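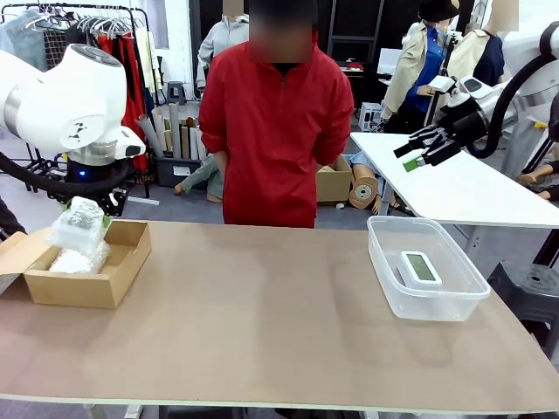
Home Guides Packing & Shipping Storage Contact

Packing Small Breakables, Part 3: Boxing, Bins and Labels

Reading time: 6 minutes

By now you should have your table cleared and your supplies pulled out (that was Part 2, go back if you skipped it, I'll wait). This part covers getting a wrapped item into its box and getting the little stuff that goes with it into a bin. I've packed and unpacked more shop stock than I care to think about, mostly samples going back and forth between our place and the Wuvside store, and these are the steps I hand to anybody who helps me.

3.1 Set up the table

1. Put the shipping box on the left and the clear plastic bin on the right. If you're left-handed, swap them. Leave a good stretch of bare table in between, more than you think you need.

2. Open the box all the way and fold the front flap down and out toward you or off to the side. A flap that's standing up will catch your sleeve every single time.

3. Keep tape, scissors and marker off the table until you get to 3.4. I use an apron pocket. Ginette Beaulieu hangs hers off a hook by the clothing rack and that works great too.

Note: A shallow box is fine for this. You want to see what you're doing in there, and anything deep turns into reaching around blind.

3.2 Cushion and wrap

4. Lay white foam across the bottom of the box. One layer for light things, two for glass or anything with a thin neck. Press down with your palm, and if you can feel the cardboard, add more.

5. Wrap the item in bubble wrap with the bubbles facing in. Go around twice, tuck the ends under, and use one short piece of tape. One! Whoever opens this has to get it off again, and that person may be you.

6. Set the wrapped item on the foam, heaviest end down. If it sticks up above the sides, stop here and look at 3.5 before you go any further.

Caution: Don't squash the bubble wrap down to make something fit. Popped bubbles are just a plastic bag.

3.3 Small items and electronics

7. Anything small with a screen goes in the clear bin, never loose in the box. I mean little digital clocks, thermometers, timers, that family of things. They slide down between the foam and the cardboard and then you're digging for them in October when you wanted them in the spring.

8. Lay each one flat on the floor of the bin with the display facing up. You'll be able to read it through the plastic if the sides are clear enough, and for sure from the top.

9. If the item's going away for more than a month, take the batteries out and tape them in a small bag to the inside of the lid. I skipped this once with a kitchen timer and spent an evening scraping the contacts with a toothpick. The timer never did come back to life.

Note: Bins with a frosted rim are kind of a pain to write on. Put your label on the long side, below the rim, where the plastic is smooth.

3.4 Close and label

10. Fill the gaps in the box with crumpled paper. Close the flaps and give it a gentle shake. If you hear or feel anything move, open it back up and add paper.

11. Tape the center seam, then both edges.

12. Write the stock number on the top and on one side, big. Use the same number on the bin, with a B after it. So a box marked 442 goes with bin 442B, and when Tyson Lavoie is hunting through the shelves he doesn't have to call me.

13. Copy the number onto your Traltetti sheet. Do it right then, with the box still in front of you.

3.5 If the item is too tall

You've got two choices. Move it to a deeper box (my pick), or cut down a second box and slide it over the top like a hat, taped all the way around. The hat trick is okay for a shelf or a car ride. I wouldn't mail it.

Caution: Total weight for a single-wall box shouldn't go over 10 pounds if you're using the hat.

Next up is Part 4, stacking and shelf order.

Previous Next Back to top

Comments

Cornel Costache
I've always done bubbles facing out. Is there really a difference?

Hazem Tahiri
@Cornel the flat side slides easier against the foam, at least for me. Also tapes better.

Sheldon Petrenko
Do you have a brand for the clear bins? Mine crack at the corners after one winter in the garage. Also the link to the Traltetti sheet in Part 2 goes to the wrong page.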